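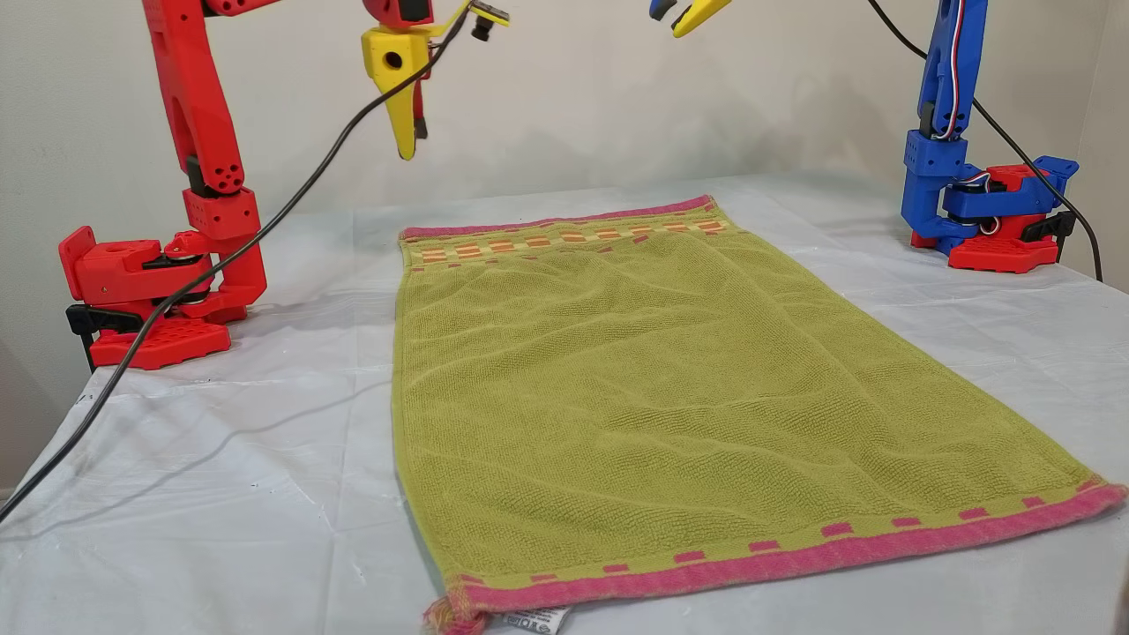
Prakard Opens Second Towel Finishing Hall in Tomham

News > Company > Textiles

Search this site Enter keyword

Tomham, Jul 21, 2022. The home textile company Prakard has opened a second finishing hall at its site in Tomham. In the new hall, cotton terry fabric is cut, hemmed and packed for hotels, swimming pools and shops. The building work started in May of last year and was finished on schedule.

The hall gives work to 32 new employees, most of them from Tomham and the neighboring town of Dirley. Together with the existing staff, Prakard now employs 500 people. New sewing operators receive six weeks of paid training before they join a regular shift.

"For many years we wove our fabric in Tomham and sent a large part of it away for hemming," said Marek Zelenák, managing director of Prakard. "The trucks went out on one day and came back many days later, and in this time we could not answer a customer who wanted a different border. Now the fabric goes across the yard."

The first products from the new hall are colored hand towels and guest towels with contrasting borders. They will be followed in the autumn by bath sheets and by a line of plain white towels for hotels. The hotel line has a narrower hem, which was requested by laundries because wide hems dry more slowly than the rest of the towel.

Prakard has also changed the way in which it handles seconds. Towels with a small fault in the hem or in the woven border were until now sold by weight to a dealer. From this summer they will be sold in the factory shop beside the main gate, at a reduced price and with the fault marked by a sticker. Pieces which cannot be sold are cut into cleaning cloths.

The sewing lines were planned together with the engineering office Widmer, which also designed the dust extraction. Lint from terry fabric is light and collects quickly under the roof, so the ducts were placed low, close to the cutting tables. According to the company, the noise in the hall is lower than in the older building.

Retail buyers can order fabric samples and the current color card from the sales office in Tomham. The factory shop is open on working days until the end of the early shift, and is closed for two weeks in the summer holidays.

Press contact: Prakard, Press Office, Tomham

We use cookies to improve your visit. Accept all Settings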